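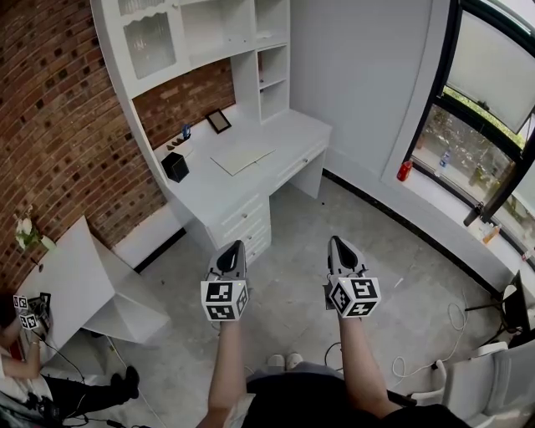
3.2 Setting up and looking after the Muli grippers

The Muli station at Follstead is built around hand-held grippers that are carried by a person in place of a robot arm. Movements recorded with them are later replayed on the two-armed machine described in Section 4. The hand-held part of the station has no motors. Its upkeep is therefore mostly a matter of keeping three things in a known state: the finger pads, the marker cubes and the camera fixed to each gripper. This section sets out how that was done over the period of the study, and which faults led to a gripper being taken out of use.

3.2.1 Room and fixed markers

The station occupies one corner of a ground-floor room with a brick wall on one side and large windows on another. The desk and shelves were already in the room and were kept. Their edges stay in the same place from one recording to the next, and the brickwork gives the cameras a surface with plenty of detail to track. The plain white wall beside the window gives very little, and early recordings in which both grippers faced it for more than a few seconds tended to drift.

To limit this drift, printed marker cards were placed on the desk. A card may stand upright or lie flat, and the software accepts either, provided that its position is entered before recording begins. If a card is moved, the position must be entered again. We found that this step was the one most often missed, and from November the recording program would not start until it had been confirmed.

Daylight was a second source of trouble. With the shades raised, the window could fill a large part of the view and the rest of the room became too dark for the markers to be read. Exposure was therefore fixed by hand at the start of each session, with the ceiling light on and the gripper pointed at the desk. It was checked again at 14:00, when the light in that corner changes most. 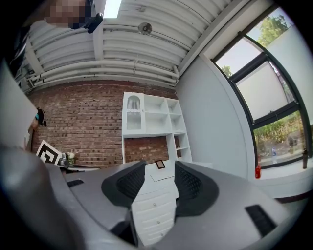 Figure 3. View from the camera on one of the grippers with the fingers apart. The patterned inner faces of the pads can be seen on both sides, and a marker card stands at the edge of the desk.

3.2.2 Finger pads

Each gripper has two fingers faced with a soft, textured pad. The pads are the parts that wear. The raised pattern on the inner face flattens with use, first near the tip and then along the lower edge, and a smooth object that was held securely at the start of a week may slip by the end of it. A worn pad also changes the distance between the fingers when they are closed, and this affects the opening width recorded by the camera.

Pads were inspected after every 200 closing movements. The inspection was carried out by hand and eye. The operator opened the fingers fully, wiped both faces with a damp cloth, left them to dry and looked for flattened areas or tears. The fingers were then closed slowly and the seam between them was viewed through the gripper's own camera. On a sound pair the seam is narrow and runs straight. A seam that widens towards one end shows that a pad has lifted from its finger or has been fitted at an angle.

Pads were always changed in pairs. In an early trial Nevzat Ekinci replaced only the left pad of one gripper, and the new pad pushed its worn partner out of line within a day. In all, 14 pairs were fitted during the study. The old pads were kept in marked bags so that their wear could be compared. 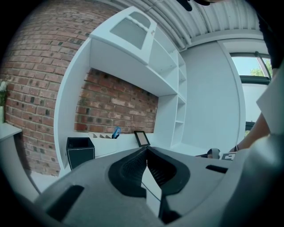 Figure 4. The same type of view with the finger pads close together. A narrow vertical seam remains between them.

3.2.3 Marker cubes

A cube carrying black-and-white markers is mounted on each gripper. The outside cameras use these cubes to find where the grippers are in the room, and the result is compared with the path worked out from the gripper's own view. A cube that has turned slightly on its mount produces a steady error that is hard to notice during recording, as both paths look smooth when taken alone.

Takumi Hosoda proposed the check that was finally adopted. Both grippers are held out in front of the body, jaws down, and kept still until the software has read at least two faces of each cube. The operator then turns both wrists slowly outwards and back. If the distance between cube and camera appears to change during the turn, the cube is loose. The mount is tightened, the check is repeated, and the gripper is passed for use only after two clean readings in a row.

Scratched or shiny faces were a smaller problem. Gloss from handling was removed with a dry cloth where possible. Where a face could no longer be read under the ceiling light, the whole cube was replaced, and the offset between cube and camera was measured again.

3.2.4 Cables

Cables caused more lost recordings than any other part. A cable running across the floor may be stepped on or caught by a chair, and the pull is passed to the connector at the gripper. Gerardo Pascual traced a run of missing images to a connector that worked well when the gripper was level and failed when it was tipped upwards. The fault did not appear on the bench and was found only by repeating the full movement with the cable at its normal length.

After that repair, operators were asked to raise each gripper above shoulder height and lower it again before the first recording of a session, while a second person watched the live view. A loop of spare cable was left at the operator's side so that the connector carried no weight.

3.2.5 Record of faults

Every stoppage was entered in a shared log kept by Hüsnü Erdem, with the part concerned and the action taken. Of the recordings made at the station, 584 were kept for training. A recording was rejected if a fault was entered in the log before the next successful check, even where the images themselves appeared sound. This rule removed some usable material, and its effect on the final results is considered in Section 5.3.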